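Shirt swap and fold day comes back to Bernarach in May

By Iman Bouzid
4/27/24

I went into the last T-shirt swap with one bag of shirts and came home with two, so you can guess how good I am at this. But the swap is coming back to the Naciri building on Polow Street in May, and I've already started a pile on my dresser, mostly concert shirts and a few things my brother left behind when he moved out.

If you missed it the first time, the idea is pretty simple. You bring clean T-shirts you don't wear anymore, you get a paper ticket for each one, and you trade the tickets for whatever catches your eye. The group behind it is called Nollik, and they've been running little clothing projects around town for a while now (the winter coat rack outside the library was theirs too). Last time 494 shirts came through the door. This time they're hoping for 1000, and they've moved to the bigger room on the ground floor to make space.

What I like most is the folding part. Every shirt gets laid out flat and looked over before it goes on the shelves, and you can sit in on a short session and learn how to do it properly. I thought I knew how to fold a T-shirt! I've been doing it since I was seven. My shirts come out of the drawer looking like they lost a fight, though, so maybe there was room to improve.
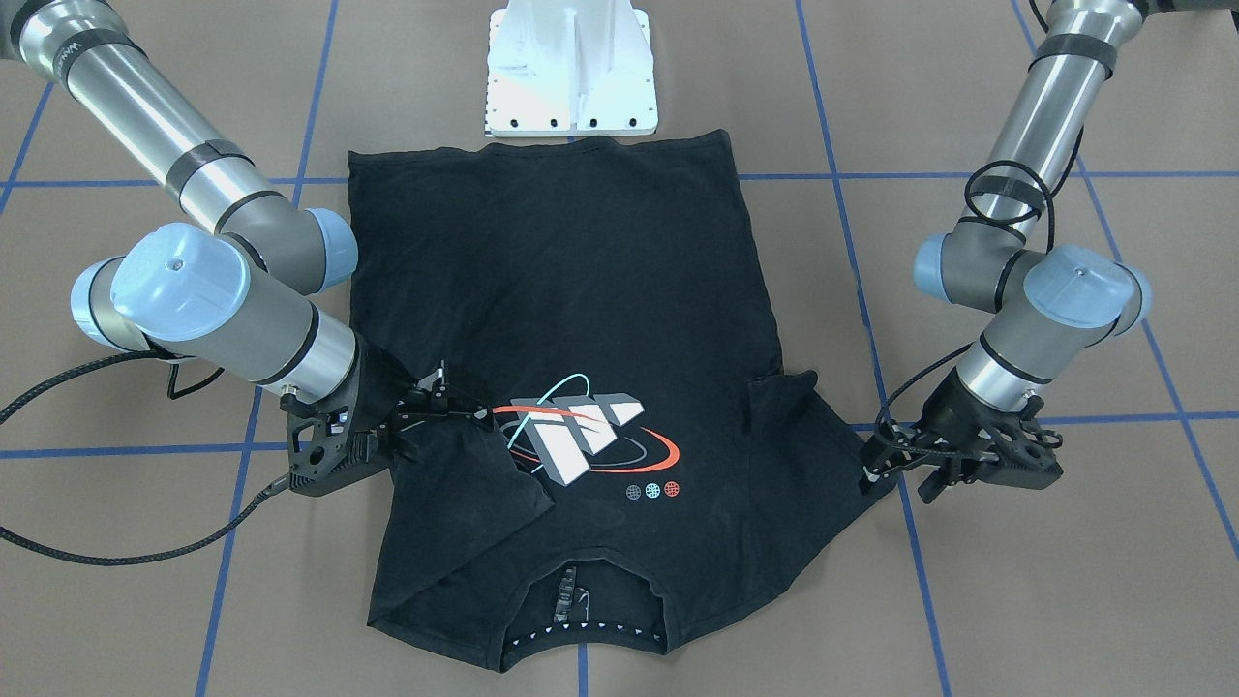 The trick, for me anyway, was slowing down at the start. I always wanted to grab the sleeves and go, but you're supposed to get the whole body smooth first and check that the shoulders line up. Then one side comes in toward the middle, then the other, and the hem goes up toward the neck. If the print is big you want it to end up on the outside, so people flipping through the stacks can see what they're getting without pulling everything apart. I pulled everything apart last time and I'm sorry.

Black shirts with a graphic on the chest are always the first to go, I'm told, and I believe it because I was one of the people grabbing them. I love the ones with planets-and-rings kind of artwork, a bit of red and a bit of blue going around a logo. Plain ones tend to hang around until the afternoon, and those are a bargain if you sew or want something to paint in.
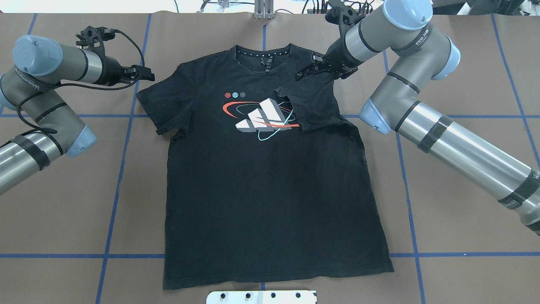
Sleeves still get me. I bring one side over too early and it lands across half the print, and then I have to open it back up and start again. The woman next to me last time had a whole stack done before I'd finished my third – she was very nice about it.

A few practical things before you start emptying your closet. Shirts should be washed and dry, with no big holes. Small stains are fine, but those go in a separate bin for rags. Kids' sizes are very welcome, as they ran out early last time. There's a limit of 10 shirts per person, and I'm going to have to make some hard choices about that. Getting in is free, and so is the folding session, but there are only 254 places across the day, so put your name down at the Naciri front desk if you want one.

Doors open at nine in the morning and the shelves stay open until four. Anything left over at the end gets sorted by size and kept for the next swap. I'll be there early with my one bag, and I'm leaving the second bag at home.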